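How do I keep my goggles from leaking on flip turns?

Asked by Amna Hashmi

I swim with a masters group three mornings a week, mostly sets of 100s in a 25 yard pool. My goggles seal fine while I'm swimming straight, but after a turn the left eye fills up, usually by the second or third length. I've tightened the strap until I get marks on my face and it makes no difference. Same thing with an older pair of Kollis goggles and a new pair. I have a meet in August and would like this fixed by then. Cap goes on first, then goggles over it.

3 answers

Sobia Abbasi
Loosen the strap. If it's very tight it pulls the gasket out of shape at the outer corner, and the push off the wall does the rest. Press the cups on with no strap at all. If they hold for a few seconds, the fit is fine. If the left one drops right away, try a smaller nose bridge. Most pairs come with a few sizes in the packet. 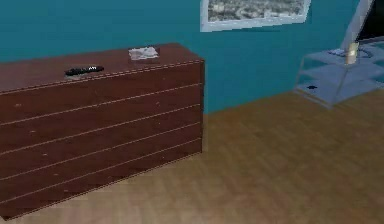 Also check where the strap sits. It should be high on the back of your head, and if it's a split strap, spread the two pieces an inch or so apart. Mine used to slide down toward my neck and I leaked on every turn until I moved it up.

Naveed Qureshi
Could be your head position. I had this for 4 months and it was because I looked forward at the wall coming off the turn - the water hits the top of the goggles and lifts them. Keep your chin tucked and look at the bottom until you break out.

Aminu Eze
Check the cap edge isn't under the gasket. Otherwise just buy new ones, I change mine every season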